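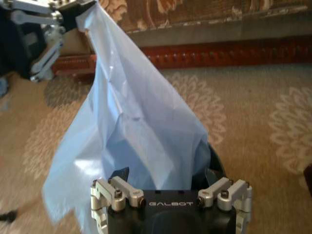 Le sac bleu tenu par la pince gauche, au-dessus du tapis. Démonstration Truren, Brediscombe.

Truren ouvrait ses locaux de Brediscombe au public jeudi, de 10 heures à 17 heures, avec des passages toutes les demi-heures devant le robot à deux bras. J'y suis allé pour une raison précise : on nous propose ce genre de service de tâches ménagères pour une résidence de 22 logements, et je voulais voir la machine travailler avant de lire une offre de plus. J'ai assisté à trois passages, deux le matin et un l'après-midi.

La tâche présentée était la pose d'un sac dans une poubelle ronde. Sur le papier, c'est peu de chose. Pour un robot, le film plastique reste un mauvais client : il se plisse, il colle à lui-même, il laisse passer la lumière et trompe les caméras. La pince gauche tenait le coin du sac en l'air pendant que la droite, marquée GALBOT, travaillait en bas, dans les plis. Truren fournit le logiciel et la mise en service, et n'a pas prétendu fabriquer les pinces, ce que j'ai apprécié.

Wael Fahmy commentait les essais. Il parle clairement et répond aux questions, y compris celles qui gênent. Sur la durée, par exemple : l'essai le plus rapide que j'ai chronométré a pris 237 secondes entre la prise du sac et le retrait des deux bras. Une personne fait la même chose en bien moins de temps. Il l'a reconnu sans détour et a rappelé que le robot est prévu pour passer la nuit, dans des parties communes vides.

Sur mes trois passages, deux ont abouti. Au deuxième, le sac a glissé de la pince gauche et le robot s'est arrêté. Il n'a pas repris seul, un technicien a replacé le sac et relancé la séquence. J'aurais voulu voir une reprise automatique, annoncée dans la brochure. D'après Ailbhe Hayes, responsable des essais, elle existe mais n'était pas activée ce jour-là pour des raisons de sécurité du public. Je le note tel quel, sans pouvoir le vérifier.

Ce qui m'a plu : le décor. Les mouvements se font sur un vrai tapis à motifs, au pied d'une plinthe rouge sculptée, dans une pièce qui ressemble à un intérieur. J'ai vu assez de démonstrations sur table blanche pour savoir ce que cela change. Le bruit est resté supportable, on pouvait parler à voix normale à deux mètres.

Ce qui m'a moins plu : l'interface. Le logiciel de suivi, Fulik, affiche les étapes sur une tablette, mais les messages d'erreur sont des codes et la traduction française est incomplète. Le module de planification, Jatoi, n'a été montré qu'en vidéo. Pour un gestionnaire, c'est pourtant la partie qui compte le plus. Quant aux prix, il faut demander un devis – aucun ordre de grandeur n'était donné sur place.

Côté organisation, les groupes étaient limités à 6 personnes et on voyait bien. Prévoir jusqu'à 100 minutes si l'on reste aux questions. Le parking est petit et la signalétique depuis la gare absente.

Mon avis : la manipulation du sac est convaincante quand elle réussit, le reste du service demande encore à être montré. Je n'engagerais pas de budget sur cette base. J'ai demandé un essai d'une semaine dans notre local poubelles, avec nos sacs – plus fins que les leurs, je le crains. Ailbhe Hayes a pris mes coordonnées. Je compléterai cet avis si l'essai a lieu.

Note : 3 sur 5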